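October 21, 2019
By Corina Gavrilă

Hello again from the kitchen end of Drundport! I promised in the last newsletter that I'd get round to washing up, and several of you wrote back to say you'd rather have the plum dumplings, so the dumplings are coming next time, I swear. But I've had chopsticks on the brain for weeks and I need to get them out of my system first.

We eat with them most evenings now. It began with Marius buying the steamer in April, and once you have a steamer you start steaming everything, and once everything is in little bowls a knife and fork feels a bit daft. So our cutlery drawer has hardly been opened since, and what I wash up every night is bowls and chopsticks, bowls and chopsticks, with a pan if somebody has got ambitious.

Bowls are easy. Chopsticks are the most annoying thing I have ever washed (and I once owned a garlic press). They roll. They go down the side of the sink. If you put them flat on a rack they find the gap and slide through it, and you hear them go on the floor when you're in the other room. For months I was standing them up in an old jam jar, which sounds fine until you look at the bottom of the jar after a few days. There was a little puddle in there, and a smell, and one of my nice wooden ones had gone dark and furry at the tip. Into the bin it went, and I sulked about it.

So now they have a proper cup, a tall white one that stands on the drying rack itself, next to the bowls. The whole lot lives on the table while it dries, as the side by the wall is taken up with the steamer, the chopping board, the kettle and Marius's bottles, which I am not allowed to rearrange.

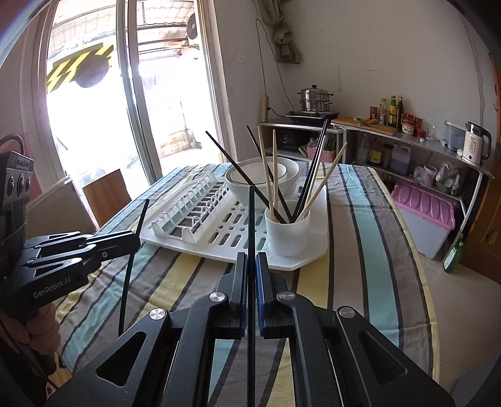 Chopsticks in their cup on the rack, pale wooden ones in with the black.

I'll tell you how I do it, for what it's worth. The chopsticks go first, before the bowls, while the water is clean. I take a small bunch at a time in one hand, eating ends together, and roll them between my palms under the water with a drop of soap, as if I was trying to start a fire. My mother-in-law showed me that and it's the only way I've found that gets all of them clean on all sides. Then a rinse, a good shake over the sink, and a rub with a tea towel before they go anywhere near the cup. The rub matters most for the wooden ones. I used to skip it. See above re furry.

Which way up? I've had proper arguments about this. I put them in with the eating end at the top, so the tips get the air and don't stand in whatever runs down. Marius says that means everybody's fingers are all over the bit that goes in your mouth when they pull a pair out, and he does have a point, so our treaty is that whoever lays the table washes their hands first and picks them from the middle. (He doesn't. I've seen him.)

And please don't cram the cup. Mine splay out all over the place, they lean this way and that and look a complete mess, and I've come to think that's how they ought to be. When I had them bundled up tight with an elastic band they were still damp the next morning. Give them room to flop about.

The other thing I've changed is the pairing up. I used to put them away any old how and then have a hunt at dinner time for two that matched, with the food going cold. Now, when they're dry, I pick them out of the cup one at a time and lay them down in pairs on the tablecloth, black with black, wood with wood. The striped cloth is a help, funnily enough, because a pair laid along a stripe shows you straight away if one is longer than the other. We've got two lengths of black ones that look identical until you try to pick up a peanut with them.

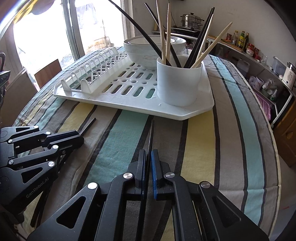

You do need to take them out singly, though. If I grab a handful they catch on each other and half of them go skidding across the table, and on a round table there's no knowing which way they'll leave. Slow and steady. I quite like it, it's a nice quiet job with the radio on, and it takes less time than I've just spent telling you about it.

While I'm on racks, a word for the plastic ones. I know they aren't glamorous. I was very taken with a wooden folding one I saw at the Trovard market, and I came close to buying it, and then I remembered the chopstick and the jam jar. Plastic you can pick up, tip out over the sink, scrub with an old toothbrush and put back. I do the holes in ours every week or so, or else they get a chalky ring round them (our water is dreadful). Vinegar, left on for 40 minutes while I do something else, then the toothbrush. Don't be tempted to use the scratchy side of the sponge. It leaves marks and the marks go brown, and then you'll be at it with the vinegar forever.

Bowls we stack, I'm afraid, at least once they've dripped for a bit. I can hear some of you tutting. Yes, they dry better apart. But the plate prongs are no good for a deep bowl, mine just tip forward and look sorry for themselves, and there's only so much rack. A quick wipe of the inside before you put the next one in and they're perfectly all right.

A few of you asked after my last moan whether it was worth paying more for lacquered chopsticks. I've no strong feelings. I had a set from Wekora that were beautiful and very slippery, and I passed them on to my sister, who has better hands than I do. Plain wood is the kindest for beginners and for noodles. Black ones are easier to keep looking decent, as they don't take up the colour of the sauce. I'd have a few of each, and then when you've lost an odd one behind the cooker you won't be heartbroken.

Oh, and the odd ones! Keep them. A single chopstick is the best thing in the house for poking a cake to see if it's done, getting the last of the mustard out, stirring a tall jug, or making holes in a seed tray. I've got one in the plant pots and one by the bread bin. Marius has taken another for the shed and I shan't be wanting that one back.

Thank you to everyone who sent in tips for getting turmeric out of a tea towel. I've tried the sunshine one and I'm waiting for some sunshine. If you've got a clever way of drying chopsticks that I haven't thought of, write and tell me, particularly if it settles the tips up or tips down question in my favour. Dumplings next time, and do get some plums in the freezer now if you can still find them, the small dark sort are best.

Corina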